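Oltcombe Community Help > Local Government and Politics

Can the town council ban gun shows at the fairgrounds?

Posted by Keegan Nepia, August 2018

Our town owns the fairgrounds and rents out the main hall to whoever books it. There has been a gun show there twice a year for as long as I have lived here. After the last one a group started collecting names to get the council to stop renting to them. They have 346 signatures so far and say they only need 300 to force a vote.

I am not trying to start a fight over whether gun shows are good or bad. I have friends on both sides. I just want to know if a town can legally do this, and if the petition forces them to do anything. The next show is booked for October and the promoter has already paid a deposit.

Stepan Mykhailiuk

It depends mostly on your state. A lot of states have what is called a preemption law, meaning only the state legislature can make rules about guns and towns can't pass their own. Some of those laws are written broadly enough to cover town property and some aren't. Look up your state code and search for "preemption" and "firearms."

There is a separate argument that the town is acting as a landlord here and can decide what it rents its hall for. Courts have gone different ways on that. Promoters have also sued on free speech grounds when a show was singled out, and a few of those cases ended in settlements.

On the petition, check your town charter. In many places enough signatures only gets the item on the agenda. The council has to hear it but can still vote it down. Also, 346 names collected is not 346 names accepted. The clerk will throw out people who aren't registered in town, and people who signed twice.

As for October, if there is a signed contract the town would probably have to honor it or pay to get out of it. Most councils that do this make it apply to new bookings only.

Ruby-Lee Pryor

They can do whatever they want, they always do. Go to the meeting and be loud.

Heather Rakena

Stepan covered the law part pretty well. I went through something close to this in the town where I used to live, so I will add what I remember.

Ask the clerk for the hall rental policy. Ours was 8 pages and said the manager could refuse any event over safety or insurance, and the council ended up raising the insurance requirement for all large events. The gun show paid it and stayed. The quilt show couldn't and left - so watch for that.
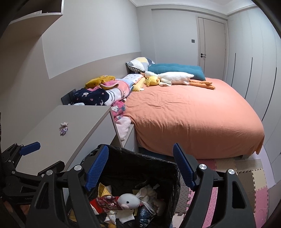 Do you have to live in town to speak at the hearing?

Most councils let anyone speak during public comment, but residents often go first and there may be a time limit. The agenda should say. If you can't be there, send a letter to the clerk before the deadline and ask for it to be put in the record.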